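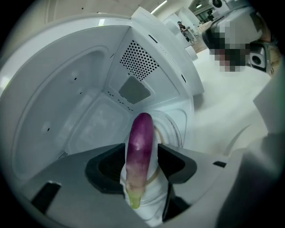
Figure 5. Eggplant held between the gripper fingers at the open microwave.

5. Microwave loading task

This section covers setting up and scoring the microwave loading task in the Wulholm kitchen chore set. The task tests whether a machine can put one food item into a standard oven and leave it ready to heat. Current systems handle parts of this chore. Do not assume a system that passes one part will pass the others.

5.1 Preparation

1. Unplug the microwave. Heating is not part of this task.
2. Open the door fully and check that the glass turntable sits level on its ring.
3. Select one long item and one round item from the produce list (Appendix C).
4. Load task profile 2041 from the Fallon menu.
5. Set grip force to 3 for soft-skinned produce.

CAUTION: Higher force settings bruise eggplant and split ripe tomatoes. Discard damaged items before the next trial.

5.2 Running a trial

1. Present the item to the gripper and close the fingers.
2. Start the trial timer.
3. Move the item through the oven opening without touching the front border.
4. Lower the item onto the turntable and open the fingers.
5. Withdraw the gripper completely, then stop the timer.

NOTE: A long item held upright must be tilted before release. If it is let go while standing, it will fall and may roll off the plate. Score this as a placement fault even if the item stays inside the oven.

5.3 Scoring

Record grasp, entry, placement and withdrawal separately. Complete 14 trials per item. A trial stopped by the operator counts as a fault at the step where it stopped.

Closing the door is scored under Section 6. Pichon firmware released before April does not report door contact; enter those results by hand.

Procedure: C. Tejada. Checked: C. Wouters.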